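# Grondach's Makori Yards plan clears first vote, with the hard numbers still to come

26 June 2023

Grondach's downtown boosters got the vote they wanted this week. Council gave first approval to the Makori Yards plan, a long-range scheme to turn the old rail land east of the river into a district of apartments, offices, a concert hall and a public square. The developer, Plilmont, calls it the biggest thing to happen to the city core in a generation. It may be. The last big thing to happen to the city core was a parking structure.

The package runs to 421 pages, and most of them are pleasant reading. There are shaded walks, a skating loop and a market hall with a green roof. What the plan says about who pays for the sewers takes up less than a page, and it ends with a promise of a further report.

Plilmont wants to build 691 homes in the first phase. The firm has asked the city to cover street work, water lines and the cleanup of the rail land, with the money to be repaid out of the extra property tax the new buildings bring in. That kind of deal can work well when the buildings fill up on schedule. Grondach tried it once before, on the Vovari block, where the ground floor shops are still mostly papered over and the repayment date has been moved back twice.

Elibariki Kariuki, who heads the downtown business league, told council that the comparison was unfair. "Vovari was one block with one builder and bad timing," he said. "This is a district. People will come because there will be a reason to come." Asked by a council member which tenants had signed, he said talks were going well and that he would not get ahead of them.

No tenant has been announced. The concert hall has no operator either, though the plan shows it open within 26 months of groundbreaking. Plilmont said in April that an operator would be named before the first vote. The vote has now come and gone.

The firm's case leans heavily on demand for downtown living. Its market study says young workers and retirees alike are ready to trade yards and garages for a shorter walk to dinner. The study was paid for by Plilmont, and it counts anyone who answered "maybe" as a likely buyer or renter. Take the maybes out and the pool gets a good deal smaller. The firm did not dispute that when asked, but said the approach was standard in the field. 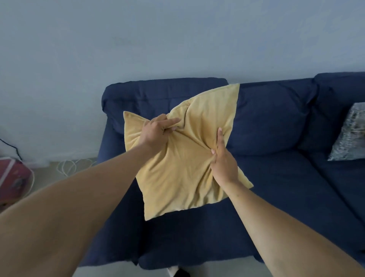
*Straightening up the sofa: downtown living is central to the pitch for Makori Yards.*

Caroline Rashidi, who runs a hardware store two streets from the site, has heard three sets of plans for the rail land since she opened. She said she would like this one to succeed and has stopped ordering stock on the strength of it. "They always show me the drawing with the trees," she said. "I ask where the delivery trucks go and they write it down."

Her question is a fair one. The plan closes the south end of Depot Street to traffic and sends trucks around by the river road, which floods in a wet spring. City engineers flagged the problem in their comments, and the answer in the package is that a traffic study will be done in the next stage. Merchants along Depot Street say they would have liked to see it in this one.

Supporters make some good points of their own. The rail land has sat behind a fence for years and brings in next to nothing in tax. Office vacancies downtown have come down a little since last year, and a couple of restaurants have opened on streets that had gone dark at night. There is a real mood of recovery in the core — it would be wrong to wave that away. Whether it is strong enough to carry a whole new district is another matter, and the city's own finance staff stopped short of saying so. Their memo describes the tax forecast as "achievable under favorable conditions" and does not say what happens under the other kind.

Council attached one condition to its approval. Plilmont must post a bond for the cleanup work before any city money is spent. A second proposal, which would have tied street funding to signed leases, failed after the firm's lawyers said it would scare off lenders.

The plan now goes to the finance panel, which can ask for changes to the repayment terms. A public hearing will follow at the Grondach library, with the date to be posted at city hall. Written comments can be left with the clerk until then.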